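Rule 44 at Brenbridge says you never close on a thing until you've stopped above it and breathed out. I laughed at that when I started. Then Begoña Ortuño made me redo a whole morning for skipping it -- 88 goes, all binned!

"The robot learns your bad manners too," she said, and went off for her tea.

So now I stop and breathe, even at home, even for a pen in a box. 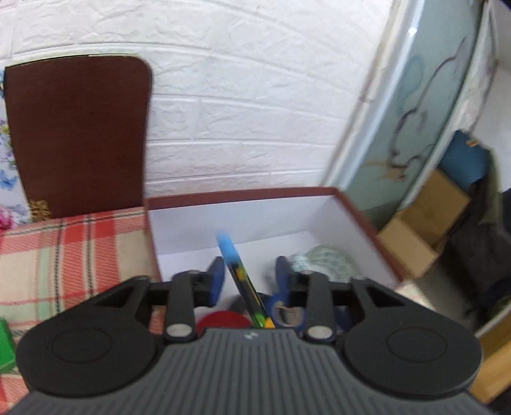

My sister says I've started doing it with the biscuit tin. She timed me last night, the cheek of it, and then she ate the last one while I was still breathing out.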